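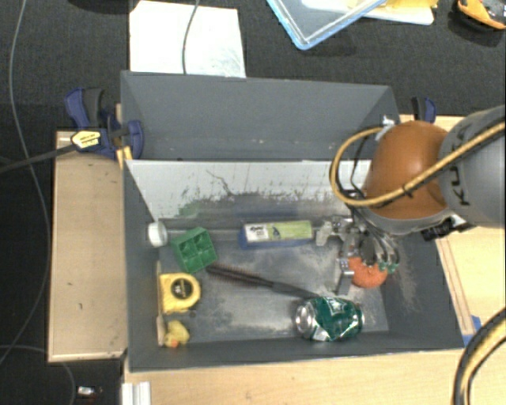 Cuaderno de taller – celda Hindov
21 de marzo

Parada de protección durante la tanda de agarre en cajón. Domingo, celda sin nadie más programado, así que dejo todo apuntado para quien entre en el próximo turno.

Qué pasó
Tanda con objetos mezclados: la lata verde, el cepillo largo, el metro amarillo, el pato de goma, la bola naranja rugosa y lo demás del juego habitual. Al intento 1,054 el brazo bajó a por un objeto pegado a la pared derecha y se paró con fuerza externa por encima del límite. No hubo golpe audible. El controlador se quedó en pausa y Jiveck siguió mandando consignas 35 segundos más, hasta que corté yo desde la consola. Esto último me preocupa más que el contacto.

Lo que he mirado
– Registro de fuerzas: la subida no es brusca. Empieza antes de que los dedos lleguen al fondo. Un choque de dedo contra chapa da un pico, y aquí hay una rampa.
– Pieza negra que sobresale por debajo del brazo, encima del borde derecho del cajón. Con la muñeca girada hacia ese lado queda muy poca holgura. Es mi primera sospecha.
– Manguera amarilla: hace un bucle amplio por delante de la articulación naranja y vuelve por encima del eslabón. Va sujeta con bridas negras. Si tira en ese giro, también daría una rampa. Segunda sospecha.
– Sargentos azules: apretados. El cajón no se ha movido respecto a las marcas de la mesa.
– Modelo de colisión en Sado: el cajón está, el borde derecho también, pero la pieza negra no figura en la geometría del brazo. Se añadió al soporte en junio y el modelo es anterior.

Pruebas
Repetí la bajada a velocidad reducida, con el mismo giro de muñeca y la pinza abierta. Primera vez, sin parada. Segunda, con el giro llevado al límite, la fuerza vuelve a subir igual que en el registro. Con la manguera suelta de la primera brida la rampa sigue ahí, algo más baja. O sea que la manguera aporta algo, pero no lo explica todo. He vuelto a poner la brida.

Estado
Celda parada y en manual. Copia del registro en la carpeta Song, entrada 3,742. No arrancar en automático.

Pendiente
– Meter la pieza negra en el modelo de Sado, con margen.
– Limitar el giro de muñeca en la franja derecha del cajón.
– Que Jiveck corte consignas en cuanto el controlador entre en pausa. Hasta que esté hecho no se trabaja sin alguien en la consola.
– Revisar el recorrido de la manguera con el brazo en la posición del fallo.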